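How to Clean Stone-Look Tile Without Leaving a Haze

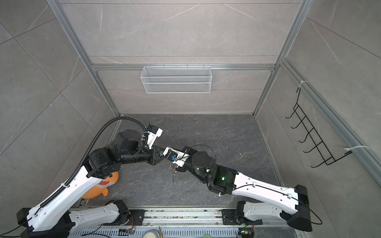 Home Care > Floors & Walls

Got asked this again Saturday so writing it up quick. Light gray tile with thin white veins, dark gray marble pattern, same routine for both. Takes me 17 minutes for a small bathroom.

First, check what you've got. Real marble and printed tile look alike from the doorway. Drip of water in a hidden corner, wait a few minutes. Dark spot means it soaks in, so it's real stone or the sealer's gone. Stop there and get a stone cleaner. No vinegar on real stone, ever. It etches.

Still beading? Keep going.

What you need
Two buckets
Flat mop with 3 clean pads
Dish soap, plain kind
Soft brush for grout
Dry towel, old one is fine

Steps

1. Vacuum or sweep. Corners too. Grit scratches.

2. Warm water, one small squirt of soap. Small! Too much soap is the whole haze problem. I used to pour it in like pancake syrup and then wonder why the floor looked cloudy by lunch.

3. Mop a section the size of a bath mat. Rinse pad in the second bucket, wring, next section.

4. Grout last. Brush along the line, wipe up the gray water before it dries back on.

5. Go over everything again with plain water and a fresh pad. Poeple skip this. Don't.

6. Towel dry. On your knees or towel under your foot, whatever works.

Walls

Same mix, but start at the bottom and work up. Drips running down a dry dirty wall leave streaks that are a pain to get out. Rinse top to bottom after.

If the haze is already there

One part white vinegar to ten parts water, printed porcelain only. Wipe, rinse right away, dry. Might take two rounds. Sanaa El-Sayed wrote in that she needed three on her hallway, after nearly 87 weeks of spray cleaner build up.

Haze that wont move at all could be grout film left from the install. Different job, needs a grout haze remover. Follow the label and try it behind the door first.

Wash pads without fabric softener. It coats the fibers and you're back to streaks.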